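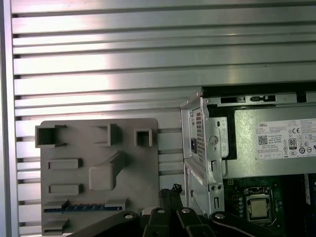 Bay 2, Dell tower with side panel off, fixture plate to the left of it on the ribbed panel.

FLESTENSTEAD REPAIR ROOM – BENCH AND OPEN CASE CHECK
Date: 2024-10-14
Checked by: Yvette Chan
Second look: Ravinder Pelletier (bay 2 only, had to go)
Last check: see sheet 289

Marks: OK / FIX / ASK / n/a. Comments go under the line they belong to, not on the back please.

1. POWER

1.1 Mains lead out before side panel comes off – OK
Lead hung on the hook. Asked Laurier, he pulled it himself.

1.2 Power socket on rear wall, no cracks, no scorching – OK
Wiggled it, no play.

1.3 Power supply left closed – OK
Label still on and facing out. Nobody opens these, they go back to Pestora as they are. Has been said before.

1.4 Bench switch reachable from the stool – FIX
Can reach it, but only by leaning across the open case. Stool needs to go other side or the switch does. Henrik to look at.

1.5 Wrist strap clipped on and tested – FIX
Strap fine, clip is loose. New one from the drawer, old one in bin.

2. OPEN CASE

2.1 Bare metal edges felt along (gloves!) – FIX
Bent bracket with the round holes has a burr low down. Small but it will have someones thumb. File it or tape it before anyone works in there again.

2.2 Vent grid clear – OK
Bit of fluff from the inside, brushed out. Not the airline, it just sends it into the next bay.

2.3 Clips along top seated – ASK
One feels soft. Could be how they all are on this model, Estrella will know.

2.4 Case stands steady – OK
Pushed from both sides.

2.5 Screws in the pot, not on the bench – OK
Mostly. Found one on the floor by the bin.

3. PANEL AND FIXTURE PLATE

3.1 Plate tight on panel – OK
All corners tried by hand.

3.2 Square sockets clean, nothing dropped in – OK
Checked with torch. The big one with the notch catches crumbs of plastic, keep an eye on it.

3.3 Circuit board strip sitting down in its slot – OK
Don't pick at it to check. Look from the side, that is enough. Tabs at both ends holding.

3.4 Raised blocks, no lifting or splits – OK
Taller L shaped one gets leant on, so try that one first.

3.5 Panel wiped down – FIX
Left as is, ran out of wipes. Ginumside order is in, should come this week.

3.6 Glare – ASK
Upper left of the panel is bad, very nearly white from where I stand. Hard on the eyes after 20 minutes. Could the lamp be turned a bit? Right side is fine.

4. ROOM

4.1 Walkway behind bays clear – OK
Two boxes moved to the store.

4.2 Extinguisher in place, tag in date – OK
Next due November.

4.3 Room temperature, heater guard – OK
Guard on. Room warm, about 40 minutes after heater went off.

4.4 First aid box – FIX
Plasters low. See 2.1, so this one first.

TO DO
Burr on bracket – Laurier, before next use
Bench switch / stool – Henrik Diekmann
Soft clip – Estrella Pacheco to say yes or no
Lamp – whoever has the long allen key
Wipes, plasters – me

Bay 2 not signed off untill the burr is done. Ravinder agrees. Card turned to red – please leave it on red.

Y. Chan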